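Is the home water test worth it?

My neighbor Griet Kramer paid $67 for a mail-in water test called Nirier, and since September I have heard about little else. You fill the little vials at the kitchen tap, send them off, and get back a report with a lot of red and orange on it. Hers said her water was "of concern" in 13 categories. Then it offered to sell her a filter.

I'm not saying there is nothing in her water. I'm saying I would trust the report more if the same company didn't make the filter.

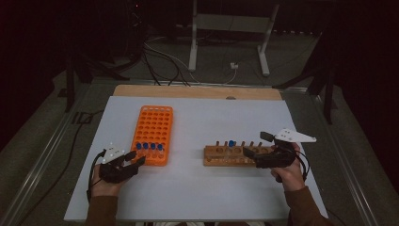
The city puts out its own report every year, free, and I read the whole thing with my coffee. It's dull. It lists the legal limit next to what they found, and that second column is what Griet's report leaves out. Hers compares everything to a "Nirier wellness target," and I could not find out who set the target or how.

The whole-house filter is $2,227, before installation. I asked their chat line whether they would retest for free afterward and got a link to the filter page. Twice.

If your house is old and you're worried about lead, call the county and ask which labs are certified. Mine gave me two names in five minutes. Griet is still thinking about the filter. I'm still drinking from the tap.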